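Rondport Opens Cup and Container Drop-Off

RONDPORT, 3 April 2026. Good news for anyone with a cupboard full of odd cups and little tubs! Karam is now taking them at its front counter, and the first households have already been in.

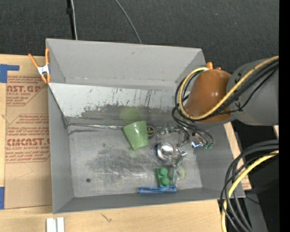 Small items go into open metal bins and are sorted by material before they leave the building. "People kept asking what to do with the little stuff, so we're thrilled to finally say bring it in," said Natália Morais, who runs the counter. Drop-off is free, up to 3 bags per visit.

Contact: Vangelis Papadakis, Karam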